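Did Flelau shed ever have a 70 ft turntable?

Railways and Tramways > Sheds, yards and infrastructure
Asked in March, 2 replies
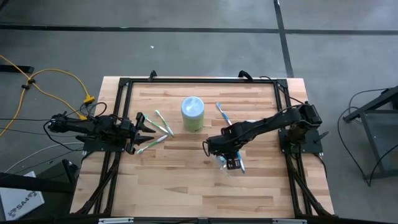 4 min read

I keep running into the same claim about the old engine shed at Flelau, and I'd like to know if anyone has seen proper evidence for it. The claim is that the shed was given a 70 ft turntable by Hellström in its last years under steam, in place of the short one it opened with, so that the big Jurketti 2-8-2s could be turned there instead of running back to Ondik tender first.

It's in both of the booklets sold at the station and on the information board by the footbridge. None of them says where it comes from. The second booklet copies the first one almost word for word, spelling mistake and all, so I'm counting that as a single source, and the board reads like a shortened version of the same paragraph.

My doubts are these. The pit is still there, half filled with ballast and brambles, and it looks small to me. I paced it out and got nowhere near 70 ft, though I was pacing through nettles and I wouldn't want to swear to it. Then there's the back wall of the shed, which stands very close to the pit. If the table had been made longer I can't see how they'd have done it without knocking the wall down, and the brickwork looks all of an age. Last, every photo I've found of a 2-8-2 at Flelau shows it facing the same way, chimney towards the buffer stops. That's what you'd expect if they were working back tender first and weren't being turned at all.

Against that, I have been shown a cast plate which is supposed to have come off the turntable. It says HELLSTRÖM and has a number which might be a 7 or a 1 followed by something unreadable under the paint. The owner thinks this settles it. I don't.

So was there ever a long turntable at Flelau, or has one booklet been believed for too long? Please don't just send me the booklet. 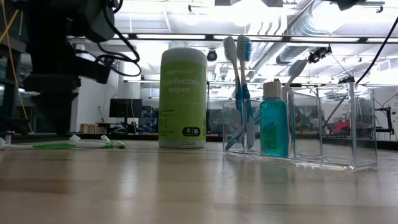
Wipes, toothbrushes and mouthwash

Reply 1 (marked helpful)

You're right to be suspicious and I'd go a bit further than you have. I went through what survives of the district engineer's papers for the Ondik end of the line some years ago, looking for something else (water supplies), and I made notes on anything to do with Flelau because there's so little of it. There is a proposal for a longer table. It has a sketch with it, and the sketch has the rear wall of the shed taken down and rebuilt further back, exactly the difficulty you noticed on the ground. The estimate was 3000, with no currency given, and there's a pencil note in the margin that says "defer". I found no order, no contract and no bill after that. That doesn't prove it wasn't built, as the papers have gaps you could drive a train through, but a proposal marked "defer" is a poor thing to hang an information board on.

My guess is that whoever wrote the first booklet saw the proposal, or talked to somebody who had, and took it for a thing that happened. It's a very common mistake with railway papers. Half the schemes in any engineer's file never got past the drawing.

I'd be careful with your photo evidence, though. How many have you got, and how many were taken on the same visit? Photographers came up on the morning train, stood on the same bit of platform and took the same engine. A run of pictures all facing one way may only tell you what was on that working. Try to find one with the pit in the background, even a blurred one. A long table and a short one look quite different from the side, as the girders on the long ones are much deeper in the middle.

And measure the pit properly. Tape, wall to wall, across the centre. Pacing is no good to anyone.

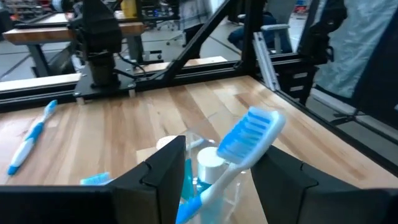

The plate is the weakest part of the whole story. Hellström plates turn up off water cranes, weighbridges and traversers as well as turntables, and a plate with no fixing holes to match against anything is only a plate. Before you decide if that's a 7 or a 1 I'd get the owner to clean it, gently, with no wire wheel and no blasting. Warm water, a drop of washing-up liquid and an ordinary toothbrush, the white and blue sort with the bristles set in rows, will get down into the corners of the figures where a rag won't reach. Go round each figure in small circles and photograph it with a torch held low to one side. If there is a second line under the paint it may give the type of equipment, and then you'd have something. Don't let anyone repaint it first, however much they want to see it in red.

Reply 2

There definitely was a big turntable. My uncle fired on the Jurkettis and he said they turned them by hand at Flelau with two men pushing and it was murder in the frost. It's in the booklet as well.

Comment from the person who asked

Thanks both. On the second reply, I don't doubt the frost, but did he say 70 ft, or just that it was big? And is he certain it was Flelau and not Ondik, which we know had a long one? I've had three people tell me about turning engines at Flelau and two of them then described the coal stage at Ondik.

Will take a tape next time I'm up there, and shears.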